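Two Arms and a Wendy House

I have a soft spot for anything that comes in flat boxes with a bag of bolts, so when Oyewole asked if I wanted to spend a few weeks with the Ravska (their two-armed bench kit, enclosure and all) I said yes before I'd read the rest of the email. I've now had it running on and off for long enough to have opinions, and most of them are warm!

You get two small arms, a camera for each wrist, a rail to bolt everything to and an open-fronted booth made of black posts and panels. Putting it up took me 2 evenings, one of which I spent looking for a hex key that was in my cardigan. The manual is decent until the wiring chapter, where it goes rather quiet. I rang the helpline and got Man-sik Yoon, who talked me through the whole lot while eating his lunch, and I can't fault him.

Teaching it is the fun part. You take hold of a pair of handles, move them about, and the arms copy you. Do the same job 20 times, let the software chew on it overnight, and in the morning you see what it has learned. My first morning it waved at a teapot.

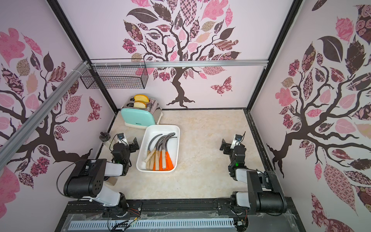
The wallpaper is my favourite extra, and I'll fight anyone who calls it silly. Oyewole sells the lining panels in a dozen prints, and the idea is that the cameras get used to a busy background instead of a blank one. I went for the trees, all pink and brown leaves full of little checks and paisley, and there's even a butterfly by the big trunk. Bright prints do make life harder for the software, mind you. A mint-green toaster stands out nicely against pale lilac, but curved grey blades lying over one another in a tray are a proper test, and sickles are about as awkward as hand tools get. Go slowly with anything sharp, keep your own fingers well outside the booth, and set the grip force low to begin with.

Now the grumbles. The marble-look floor marks easily, the fans whine, and the cable duct really wants a lid that stays shut. The desktop app (they call it Fiddale, don't ask me) forgets your camera settings each time it updates. I also had one arm sulk for an afternoon until I reseated a plug.

As for money, the kit is £2,000, and the lining panels are £135 a set, which made me wince a bit. There's a support plan called Lastness as well, and I'd take it for the first year if you're new to this. The next batch ships in December. Mine has to go back before then, and I've been putting off finding the boxes.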